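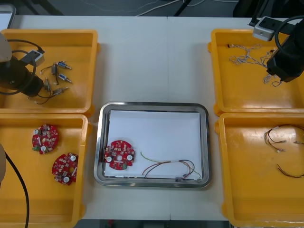

Corinne Haddix
Bench lead, two-arm cell, Larusus Shared Workshop

Ticket 861
Opened: 9/13/20
Status: open, workaround in place
Affects: Vumero controller, both Drerko grippers
Summary: gripper reports "part held" when it has closed on nothing, or on one stray wire

What we're building
Two Marar arms over a white table, yellow trays down each side, steel tray with white paper in the middle. The arms pull one round red board and one wire harness and lay them on the paper as a kit, ready for whoever is soldering that night. I love this thing. When it runs clean it's hard to walk away from it.

What goes wrong
The boards are easy. The harnesses are soft, they loop over each other, and the only good place to grab is the tape sleeve where the wires are bundled. If the fingers land a little high they pinch one thin wire, the Vumero software says the part is held, and the arm heads for the steel tray with nothing useful in it. Then the other arm brings its board, everything gets marked complete, and you have half a kit.

Log

Entry 1
Ran 21 harness picks with the stock settings. Plenty of false "held" reports, mostly on harnesses lying close to a tray wall. Saved the controller log to the shared drive under the ticket number.

Entry 2
Suspected the cable on the gripper sensor box, because it loops over the top and moves with every turn of the wrist. Wiggled it through the full range with the readout open. Signal never dropped. Swapped it with the one from the other arm anyway and the fault did not follow the cable. Cable ruled out, put both back.

Entry 3
Read the grip force setting properly this time. It was at 3,000, which is the default for hard parts. With that much closing force the motor bottoms out on its own fingers and the software can't tell that from a real grip. Great find, very happy about this one! Dropped it to 700 and the empty closes started showing up as empty.

Entry 4
New problem from the lower setting: on a thick bundle the fingers now sometimes stop early and let go on the lift. So the force number alone won't fix it. The grab point matters more. Moved the target down from the wires to the middle of the tape.

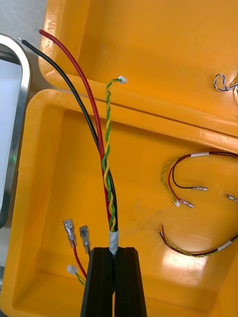

Fingers closed on the tape sleeve, red and black wires and the twisted green and yellow pair fanning up from it.

Entry 5
This is the grip I want every time. With the tape between the fingers there's something solid to close on, and the wire ends stay free. Also checked the finger faces for glue from the tape. Wiped them with alcohol, no change in the readings.

Entry 6
Tried to break it on purpose. A harness curled up tight still fools the wrist camera now and then, and glare off the tray floor doesn't help. Turned off the lamp nearest the right side and the sleeve was much easier to pick out on screen. Please leave that lamp off while the cell is running.

Workaround for now
Load the saved profile called "soft harness" before you start.
Keep the harnesses spread out, sleeves facing up, not touching the wall.
If the arm stops with "no part," press resume once. If it stops again, move the harness by hand with the arms paused.

Still to do
Add a second width check after the lift, so a single pinched wire gets caught before the arm crosses the table.
Write a separate profile for the thin white twisted wires in the far right tray. They tangle far worse than the harnesses and I haven't touched them yet.
Ask on the Vumero board if the force setting can change in the middle of a move. If you've done this on your own build, add a note below, I'd really like to see it.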